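Events > Open days > Strand > Speaker notes

Simulation session, Strand open day. Speaker notes, 2 pm slot, Tuesday.

Start on time. Say which room the arm demo is in, then go straight to the kitchen. Leave both views up while people settle.

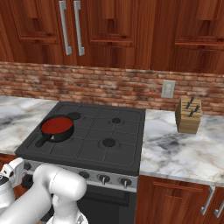
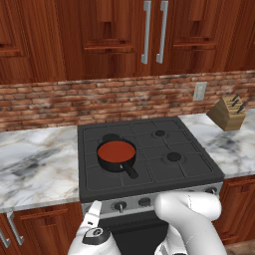 Simulated kitchen, saucepan on the cooktop, both views.

- Everything on screen is rendered. Say so early, as last year's visitors asked where the kitchen was.
- The software is Gredex. The kitchen set was built by Feltura and licensed to us in March.
- Point out the pan handle. Its direction differs between the two views, and the grasp planner has to work from that. In the second view, point to both arms.
- The red liquid is drawn as one flat surface. Don't promise slosh. If asked about fluids, say it is on the list for next year and move on.

Numbers (read slowly):
- 2000 runs planned for the pan task, 1658 finished by the end of last month.
- 1194 of the finished runs met the pass rule: pan moved to the target burner, still upright, arms clear of the counter.
- Time limit is 300 seconds per run. A run that goes over is scored as a fail, even if the pan gets there.

Expect a question on knobs. Knob turning is a separate task and is not in these totals. No results to show yet.

Demo: load the saved kitchen on the left-hand workstation. Reset once before starting. If the viewer hangs, close it and reopen; the physics server can stay up. Run at half speed so the wrist motion can be followed from the back row.

Hosusel is presenting after us and needs the same projector. Stop questions at 2:40 and send the rest to the bench in the foyer. Handouts are by the door.

3 comments | 12 shares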